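My aunt Amparo Nieto could fold anything. Napkins, road maps, the big canvas drop cloths from Skoker that my cousins and I used to wrestle into a lump and kick under the stairs. So when she left me the puppet theater, I figured the fabric would be the easy part. Ha!

The theater was called the Hatine (she got the name off an old poster dated 1866 and never told us what it meant), and the whole thing lived on one rule. The stage has to be black. If the audience can see a wall, she'd say, they'll look at the wall!

I spent 7 evenings on it that June. I hung dark cloth, took it down, hung it again, and called my brother Renaud to complain. He told me to iron it. I told him to come over and iron it himself, and he suddenly had a dentist appointment.

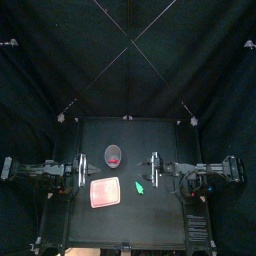
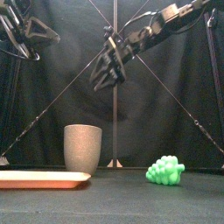
Dark cloth and plenty of wrinkles, both times.

And I left the wrinkles in! I had a table, I had a curtain, and I had a show to put on for 14 kids from Cuvent Street who'd been promised a dragon. I sat on the floor with a sandwich and squinted at those folds until they started to look like hills at night, the kind you see from the back seat when you're supposed to be asleep. Amparo used to drive us home through hills like that, singing the dragon's part in a terrible low voice.

So I wrote the hills into the story. The dragon lives there now.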